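**FOR IMMEDIATE RELEASE – December**

# Coltside Community Choir Opens Its Doors for a Winter Season of Singing, Soup and Company

COLTSIDE – The Coltside Community Choir is delighted to announce its new winter season, and would like to invite every person within walking, driving or bus-riding distance to come along and sing. There are no auditions, there is no need to read music, and there is certainly no dress code. If you have only ever sung in the car with the windows rolled up, you will be in very good company!

The season opens this December in the main room at Gosero Hall, with rehearsals starting at 6:30 in the evening and finishing in time for the 8:40 bus. Doors open at 6:00 for anyone who would like a bowl of soup first (and we do hope you would, as there is always far too much of it). Children are welcome with a grown-up, and there is a quiet corner with books and coloring things for the ones who get tired of the tenors.

Our musical director, Jurgita Žukauskas, has spent a good part of the fall putting together the program, and it is a generous one. There are two lullabies from the Baltic coast, a handful of old harvest songs, a gospel number that the altos have been begging for, and a brand new piece called "Tapia" written for us by Arūnas Uibo. It runs to 15 minutes, the longest single work the choir has ever taken on, and we will be learning it in small, friendly pieces with plenty of stopping for breath.

"I would much sooner have a room full of people who are a little unsure and very happy than a room full of perfect voices," said Žukauskas. "The sound gets better all by itself once people stop worrying about it. By the third week they are usually asking me for harder songs, and I have learned to keep a few in my bag."

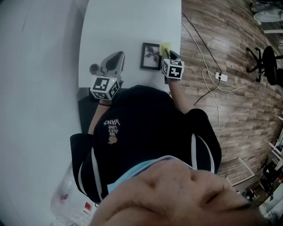 Valdis Strazds said he came to his first rehearsal only to give his sister a ride, stood at the back with his coat on, and was handed a folder before he could explain himself. He added that he still can't tell you what key anything is in, but that he now hums the bass line of the harvest songs while he does the dishes, and that his family has asked him to learn a second one.

Stories like that one are a large part of why the choir has grown the way it has. Our singers now number 70, and the mailing list stands at 287 names, so this season we are adding a second, smaller daytime group for people who work evenings or who would simply like to be home before dark. The daytime singers will meet at 10:30 in the morning and will learn the same songs, so that everyone can stand up together at the concert.

That concert is the event we are all looking forward to the most. It will be held in the Welta Theater, which was kind enough to have us last spring and even kinder to have us back, and with 808 seats to fill we would love you to bring your neighbors, your coworkers and any cousins who happen to be in town. Admission is free. There will be a basket at the door for anyone who wishes to help with the cost of sheet music and the heating.
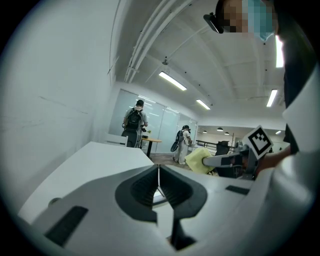
Refreshments will be served in the lobby afterward – cider, coffee, and the poppy seed cake that caused such a long line last time. We have promised to bake more of it. Anyone who would like to contribute a cake, a tray of cookies or a thermos of something warm is asked to let us know a week ahead so that we don't end up with nothing but brownies (as in our second season, when there were only brownies, and they were very nice brownies).

The Welta Theater has step-free entry from the side street, and large-print lyrics will be available at both rehearsals and the concert. Please ask at the front table if you need a chair with arms or a seat close to the director. Singers who miss a week can pick up their pages at the next rehearsal and will be paired with a neighbor who knows the part.

New members may join at any point before the concert. The first two rehearsals are free to try, and after that we ask for a small seasonal fee, which can be lowered or set aside entirely with a quiet word to Rasa Rätsep at the front table.

**Press and membership contact:** Rasa Bite, Coltside Community Choir, Gosero Hall, Coltside. Messages left at the hall are collected before each rehearsal, and members of the press are welcome to sit in – or, better still, to sing.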